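Skellevine Bench Notes: The Gripper Gallery, May

We have two arms, one bench and more opinions about fingertips than a shop this size should have. For most of the spring we ran the stock fingers against the two sets we had ordered to replace them, the Flendholm soft pads and the Mahuika narrow jaws. The Grikby controller ran all of it, apart from one afternoon when it was installing an update and would not be hurried.

What follows is the gallery page. It was meant to have a great many pictures on it. It has one, plus the captions we wrote for the spots where the others would have gone, which several people said they liked better anyway.

Bench rules, for those who came in from the parts page: each gripper gets the same task list, the same speed limit and the same operator for a whole session. We swap fingers between sessions and never in the middle of one, having tried it in the middle of one. A drop counts as a drop even if the thing lands where it was supposed to go. This last rule was argued over for longer than it took to write the task software.

By the end we had 2774 logged grasps across the 3 finger sets. Anyone who wants the spreadsheet can have it. The column called "hmm" is the useful one.

Round one was hard things: blocks, bottle caps, a tape dispenser. Everybody passed. The stock fingers were fastest, and the Flendholm pads squeaked on the bottle caps in a way you could hear from the parking lot.

Round two was bags, boxes and anything with a handle. The Mahuika jaws are thin enough to get behind a paper handle without flattening it, and we were all very impressed until they went straight through one.

Round three was baked goods. A pastry is a rude test object. It gives a little, then it gives a lot, and it leaves part of itself on your fingertips for the next one to slide around on. Two arms on the job, one at the bag and one at the cutting board:

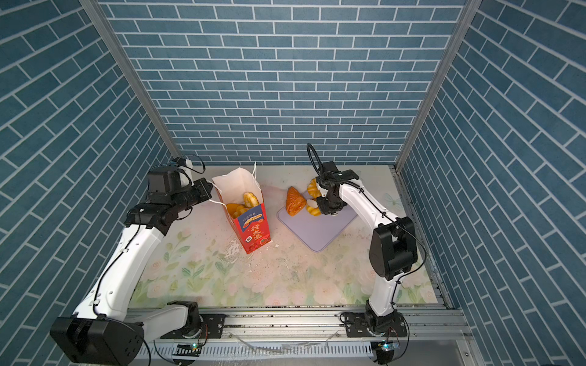

Do soft fingertips beat hard ones for handling food?

For round, glazed things they do, as the pad spreads the load and the crust stays in one piece. For anything with ridges we got better results from narrow hard tips at low force, which can settle into a groove and hold there. If you can only buy one set, buy the soft ones and slow the close speed way down. You will lose a little time on every pick and a lot fewer pastries.

Round four was the same baked goods with the wrist cameras turned off and only the overhead view to go on. Scores dropped for every set. The overhead view is fine at telling you where a bun is and no help at all in telling you how tall it is, and the arm will gladly find out the height for you by pressing down.

Round five was the handoff, left arm to right arm. The Grikby keeps the pair in step nicely as long as both arms are wearing the same fingers. Give them different sets and the softer one always loses the tug of war. There is a release delay setting that fixes this. It is on the second page of the advanced menu, under a heading that has the word "legacy" in it.

Some smaller notes that would have been captions:

Flendholm pads. Wipe them between picks. Glaze builds up, and after a while everything picks up beautifully and then refuses to be put down. Our put-down failures were almost all sugar.

Mahuika jaws. The mounting screws are a different size from the ones on every other finger we own. They come with two spares, and we are down to one.

Stock fingers. Better than we remembered. We had been blaming them since last year for what was a loose cable clip at the wrist.

Grikby controller. The force readout is honest above a firm squeeze and mostly poetry below it. We ended up setting the light grips by eye and writing the numbers down afterward.

Final placing, if you must have one: Flendholm first on food, stock first on everything hard, Mahuika first on handles with that one exception. The soft pads are staying on the bench for now. The Mahuika set is in the drawer with its remaining spare screw, and comes out when there are bags.

Next up is suction cups. We have been told they do very well on flat lids, and we have already ordered the lids. Send requests for test objects to the bench address on the parts page. No soup, please - we have had that request.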